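Search this blog
Search
Reading time: 3 min

Choux Paste, Second Round: Drying the Panade

The first batch of choux collapsed. The shells rose well, browned on top, and sank within two minutes of leaving the oven. The inside was a wet web. I wrote that off to opening the door early, repeated the bake with the door shut, and got the same result. The fault was in the pot.

Formula for this round, by weight:

Water, 200 g
Butter, 100 g
Bread flour, 125 g
Eggs, beaten, 200 g, held back as needed
Salt, 3 g

The butter is Le Roux unsalted, cut small so it melts before the water boils. If the water boils first, some of it leaves as steam and the ratio shifts. The flour is Jerkau bread flour. I tried their pastry flour in December and the shells spread more and split less, but the walls were thin and would not hold cream.

Flour goes in all at once, off the heat. Stir until no dry flour shows, then return to medium heat and keep stirring. I used to stop when the paste left the sides of the pot. With this pot that happens in under a minute, and the paste is still too wet. I now weigh the pot before and after and stop when the paste has lost roughly 20 g.
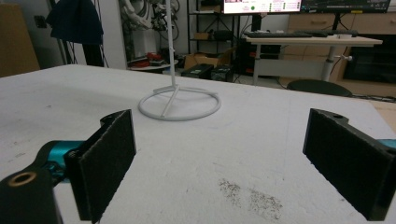
A reader signing as Nirlow wrote in to say that weighing is unnecessary, and that a thin film on the bottom of the pot is a good enough sign. That holds for bare steel. My pot is nonstick and leaves no film at any stage, so I have kept the scale. Nirlow also suggested cooling the paste to 140°F before the first egg, and I have adopted that. My Medent probe reads it in a few seconds.

Add egg in four parts. Mix each one in fully before the next. The last part is the one to be careful with: the paste should fall from the spoon slowly and leave a V hanging. On Friday I used 188 g of the egg. The rest went on top as a wash.

Pipe at 1.5 inches across, with space between. Bake at 400°F for 15 minutes, then 350°F for 20. Pierce each shell at the side and return to the oven, switched off, for ten minutes.

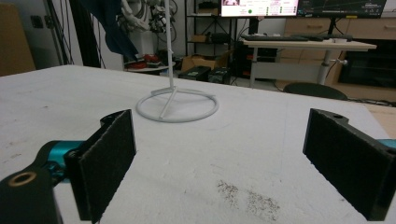

Results

All the shells held. Walls were firm, with one main cavity and a few threads that pulled out easily. Two had cracked along one side, which I put down to the piping tip. A plain round tip leaves a smooth skin that tears where it likes. I have a fine star tip on order and will repeat the same formula with it before changing anything else.

Filling notes are in a separate post.

Contact | Copyright, all rights reserved | Back to top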